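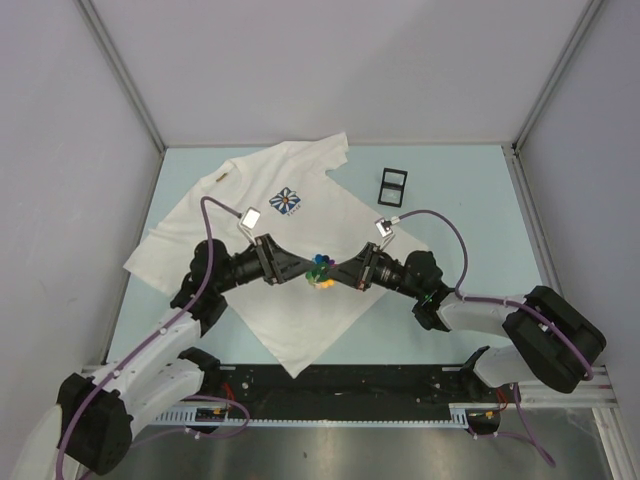
Tee-shirt blanc à manches courtes, étalé en biais sur une table.

Skirska relance sa petite hache de camp, livraisons à la rentrée

14 juillet 2020

L'atelier Skirska reprend la fabrication de sa hache de camp Reserow, absente du catalogue depuis l'arrêt de la forge au printemps. Les commandes sont ouvertes auprès de la coutellerie Chauvin, qui distribue la marque en France, et les premières pièces partiront en septembre. La série compte 77 exemplaires. Une seconde fournée est prévue avant l'hiver, sans quantité annoncée.

La Reserow est une hache à une main, pensée pour le petit bois, l'ébranchage et la taille de cuillères ou de piquets. La tête, en acier au carbone forgé, pèse 800 grammes. Le manche est en frêne, long de 47 centimètres, fixé par un coin en bois et une goupille métallique. L'ancienne version avait un manche un peu plus court et une tête plus légère, que certains clients trouvaient juste pour fendre des bûchettes de chêne sec.

Le tranchant a lui aussi changé. Skirska livrait jusqu'ici ses haches avec un affûtage convexe assez épais, qu'il fallait souvent reprendre avant de s'en servir pour sculpter. La nouvelle série sort avec un biseau plus fin, poli au cuir. L'atelier conseille de le garder tel quel pour le bois vert et d'ajouter un micro-biseau si la hache doit travailler sur des nœuds ou du bois gelé.

Les têtes restent brutes de forge sur les joues, avec la calamine apparente. Seuls le tranchant et le dessus du marteau sont meulés. D'une pièce à l'autre, la teinte et les marques varient, et Chauvin précise que ces différences ne donnent pas lieu à un échange.

Le manche est traité à l'huile de lin, en deux couches. Il arrive assez clair et fonce avec l'usage. Une troisième couche peut être passée à réception, surtout sur le bout du manche, là où le fil du bois est ouvert.

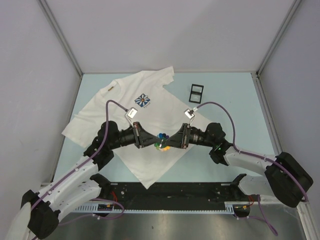

Un étui séparé

La hache est vendue avec un simple protège-lame en cuir, fermé par un bouton-pression. Pour le port à la ceinture, il faut passer par l'étui Vultatik, cousu main dans un cuir à tannage végétal et proposé en version droitier ou gaucher. Il n'est pas compris dans le prix et son délai est plus long que celui de la hache. Les deux articles peuvent être expédiés ensemble, à condition de le demander dans le champ « remarques » au moment de la commande.

L'étui Vultatik de l'ancienne Reserow ne convient pas à la nouvelle : la tête est plus haute et le rabat ne ferme plus. Les possesseurs du premier modèle peuvent toujours commander leur étui sous son ancienne référence, tant qu'il en reste.

Commande et paiement

Un acompte est demandé à la réservation, le solde étant réglé avant l'envoi. Le paiement se fait par carte, par virement ou par chèque. Chauvin n'accepte qu'une hache par client pour cette série, étuis non limités. Les personnes déjà inscrites sur la liste d'attente ouverte en mai ont reçu un courriel avec un lien de réservation ; elles ont 12 jours pour confirmer, après quoi leur pièce est remise en vente.

Les frais de port sont identiques pour la France et la Belgique. Pour la Suisse et les départements d'outre-mer, il faut écrire à la boutique avant de payer, les droits restant à la charge du destinataire.

Réparations

Le service de remanchage reprend en même temps que la forge. Il concerne toutes les haches Skirska, y compris les anciennes séries à manche en hêtre. La tête doit être envoyée seule, manche scié au ras de l'œil, enveloppée dans du papier huilé et calée dans un carton rigide. Les têtes fissurées ou recuites au feu ne sont pas prises en charge.

Des manches nus sont également vendus à l'unité pour ceux qui préfèrent faire le montage eux-mêmes. Ils sont livrés avec le coin en bois, sans la goupille, et l'œil demande un ajustage à la râpe. L'atelier recommande de laisser le manche quelques jours dans une pièce sèche avant de le monter.

Le reste du catalogue n'est pas modifié. Les couteaux à soie traversante sont disponibles en boutique, à l'exception du modèle à manche en bouleau, en rupture jusqu'à nouvel ordre. La plane et les couteaux croches reviendront en stock avec la seconde fournée de Reserow.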